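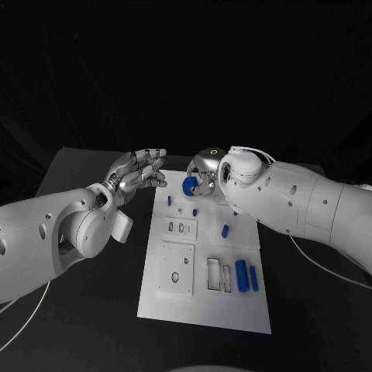
Progress Report | Issue 2 | Page 16

Zavthorpe Riverside Meadows: Interim Report to the Flillier Fund

Reporting period to the end of March

The grant supports the restoration of former grazing land on the lower side of Zavthorpe, together with the repair of the public path between the mill bridge and Nilsuwan Lock. Work on the meadows is on schedule. The path is behind, for the reasons set out under Access.

Planting

Contractors from Altis cleared bramble from the northern plots in the autumn and sowed a seed mix of yellow rattle, knapweed and meadow foxtail. More than 4000 plug plants were then set out along the wetter margin, where seed had failed in the previous season. Early growth is good on the higher ground and patchy beside the ditch. Lorne Sandhu, who manages the site, proposes to delay the first hay cut until August so that the rattle can set seed.

Access

The river stood over the path for much of the winter and the surfacing team could not bring stone in by the lock road. Sixteen boardwalk sections have been fitted at the bridge end. The remaining length will be laid once the ground can carry a loaded trailer - at present we expect this to be in May. The temporary diversion through the allotments stays in place until then, and the parish council has agreed to the extension.

Expenditure

Spending stands slightly below forecast. The underspend relates wholly to surfacing stone and will be carried into the next quarter, subject to the Fund's consent. Ghislain Melnyk has written separately on the revised payment dates. A rise of 25 per cent in the price of fencing has been met from contingency, and no further grant is sought.

Matters for the Fund

We ask the Fund to approve the carry-forward and the new completion date for the path. The survey of ground-nesting birds is under way - its findings will be sent with the next report.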